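FOR IMMEDIATE RELEASE

January 4, 2021

Indell puts out its small-connector kit for people who wire things at the kitchen table

Hi, I'm Catinca Nedelcu, and I run Indell with one business partner and a label printer that jams whenever we have a big order. I was told a press release should sound like a company. I tried that, I read it back, and I couldn't get through my own second paragraph, so you're getting me instead.

Our news is the Fandport kit, a box of 82 small connectors for hobby wiring, model railroads, lamp projects, and all those jobs where you have two things that need joining and a drawer full of parts that almost fit. It goes on sale this January through our own web shop and at the counter in our Setiawan store.

I have been selling connectors for a good while now, and the same complaint comes in over and over. People buy a mixed bag, the bag splits, and from then on every project starts with twenty minutes of picking through little bits of plastic under a lamp. So the Fandport box has four trays that lift out one at a time, and each tray has its own lid. You can carry one tray to the bench and leave the rest on the shelf. The lids click shut loud enough that you know they're shut (my partner, Nahuel Salinas, thinks they're too loud, and he can have his opinion).

We also went with color. The first tray is all red, and those are the ones I reach for most, partly for their size and partly because a red part shows up so well on a brown table. I have lost black ones on a black rug and I don't want to talk about how long I was down there. The other trays are blue, yellow, and white, sorted by size, and the size is printed on the tray as well, so you don't have to learn our color system if you already have one of your own.

A word about how to join them, which takes up most of the leaflet. Small connectors are fussy. Hold the body by its sides, as close to the middle as you can, and keep your other hand near it so the two of you are working on the same spot. Bring the pieces together straight. If it feels like it needs a shove, back off and look at it again, as it's nearly always turned the wrong way. And please work on a flat surface with some clear space around it! Half the parts people write to us about are sitting right there under a coaster.

The leaflet was written by Rattana Inthanon, and it went through more drafts than I'd like to admit. The early version used the word "mating" eleven times on one page. The one in the box is a single folded sheet in plain words, with big drawings, and it fits in the lid of the top tray so it doesn't wander off.

Price first, since that's what I look for in other people's announcements. The full kit is $74. Single trays will be sold separately a little later, once we've seen which ones run out. Refill bags are coming too, and they're sized to fill one tray without leftovers. If you bought our older Gatodix assortment, the parts work together with the new ones, so don't throw anything out. You can buy the empty Fandport box and move your old parts into it, and I'd guess plenty of you will do just that.
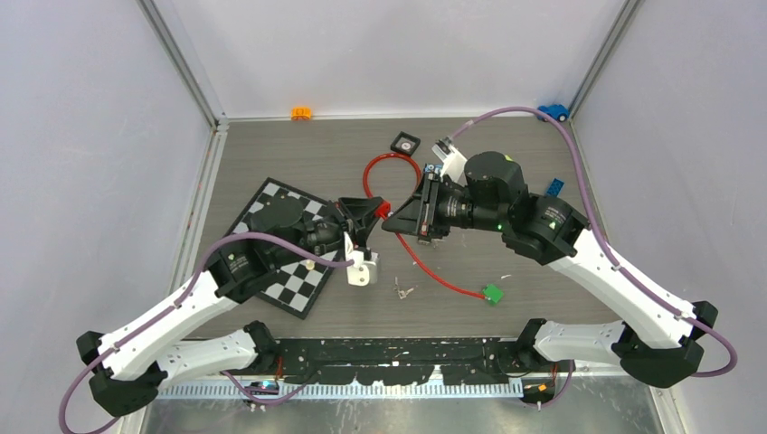 Lorcan Keane had a tray for a while before we settled on the final version, and wrote back that the red ones were easy to find and easy to hold, but that the tray lid could use a bigger tab for cold fingers in a garage. He also asked for a blank label on the side of the box, so he could write down what he'd used up.

We did both. The tab is wider now, and there's a blank label on the short end that takes pencil and can be rubbed clean. The box got a touch longer to make room for it, so if you measured a shelf from our fall newsletter, measure again.

Stores that want to carry the kit should write to Wian Mabuza, care of the Indell office. Reviewers can ask for a single tray or the full box — tell us which, and tell us what you're building, as we like to know. We can't send out more than one box per publication this month. The first batch is packed and on the shelf behind me, and it's a pretty small shelf.

Orders placed through the web shop ship from Setiawan. Returns are accepted on unopened trays, even if you've opened the others.

Press contact: Catinca Nedelcu, Indell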